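Burkon Push-Button Assembly Cell, gripper + wrist cam package
For shops putting control stations together in small batches. Red and yellow mushroom-head buttons, orange enclosure box, two-finger gripper.
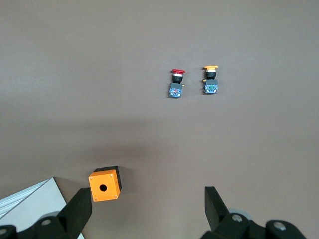
What to budget for
Cell base price covers arm mount, gripper, wrist camera, controller. Arm is seperate. Finger plates: order a spare pair now, they ship from Harkel and it's a slow boat.

Part no. 2032
Lead time: 10 weeks, longer if ordered in July
Floor space: 600 mm clear on the operator side
Power: standard wall outlet, no air needed

Not included
Screwdriving. Buttons go in the box, wiring stays a bench job. Terminal screws too. If you want both, ask for the Dlamini add-on, quoted per site.

Planning notes
Send us your actual buttons and boxes before you order, not just drawings. Collar and contact block sizes vary and we set the grip program off real parts. Almost 112 hours of setup on a first install, less on a second cell. Put it in the budget, its billed.

Used cells: sometimes. Call.

Sold and serviced by Prorkari. Quotes good til end of month. Freight extra.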